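Leave the service cell alone until something is wrong with it
Opinion
4th September

The gear cell at Putcombe is opened up every 300 running hours whether it needs it or not. The fingers come off, the wrist bolts are slackened and retightened, the jig is lifted and wiped underneath, and the whole thing is put back together and taught again. It takes most of a morning. I have done it 18 times and I think we should stop.

The interval came with the cell. Bestach built it for us on the pattern of a larger one they had running at Wendusum, and the service sheet was copied across with the heading changed. At Wendusum the cell presses steel parts all day with a good deal of force. Ours picks up plastic gears and sets them against each other on a jig. The loads are small and the parts weigh very little. A sheet written for the first job has not much to say about the second, but it had a number on it, and numbers on sheets tend to be obeyed.

I kept a notebook from the start, mostly so I could find the torque settings again. In March I went back through it to see what the services had turned up. Two worn finger pads, one cable tie that had been rubbing, and a grease nipple that took more than it should have. The pads I had already noticed from the way parts were sitting. The cable tie you could hear. The rest of the entries say "no change" in my handwriting, with a date.

The other half of the notebook is less comfortable. It lists stoppages, and a good share of them fall in the first 100 cycles after a service. A finger went back on with a thread of swarf under the mounting face. A connector was pushed home and not locked. Once I taught the pick point with the old tool offset still loaded and spent until late afternoon looking for a mechanical fault. None of these would have happened if I had left the machine shut. Some of that is my own clumsiness, and a better fitter would have a shorter list, but I doubt it would be empty.

There is a case on the other side. A service at a fixed interval can be planned, and the line can be told in advance. Rusnák, who make the fingers, want to see a record of regular inspection before they will look at a claim. And there are faults that give no warning at all, which a man with the covers off might just happen to catch. I take the first two points seriously. The third I have heard many times, usually from people who have not had to re-teach the cell afterwards.

What I would do is look more and dismantle less. Checking the fingers takes a few minutes with the cell stopped and isolated. Are the tips level with each other? Do the pads still have their edges? Is there dust packed where the finger meets the body? Then run it slowly with a known good pair and watch how the teeth come together.

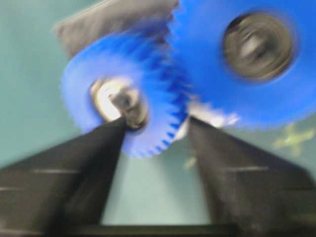

Gear work goes wrong in small ways, and most of them can be caught at the jig if you look there. The parts to watch are the two blue gears and the metal hubs set into them. If the small gear climbs on the teeth of the large one before it drops in, the offset has moved or the finger is not where it should be. I also look at how near the fingers come to the work. The left tip sits just under the small gear's hub, close to touching, and a gap like that leaves little to spare for a finger put back slightly out. After a strip-down that is the first place I check, and it is often the place I end up putting right.

The wrist camera helps with some of this but I would not hang the whole routine on it. With the arm moving, the teeth smear and you cannot judge the mesh. Stop the arm, let it settle, then look.

Under my arrangement the fingers would come off when the pads are worn or the slow run is poor, and at 417 hours of use for grease, which suits our light duty. The wrist bolts would have a paint mark across head and body, so that a turned bolt shows itself without a spanner. Every look would go in the book, including the dull ones, and that ought to give Rusnák the record they ask for.

I have put this to the people who plan the line and had a polite answer. The next strip-down is already on the board, and I will do it properly, with the swarf brushed off the mounting face and the offset checked twice – but I would still sooner spend the morning on the conveyor, which has been asking for attention since March.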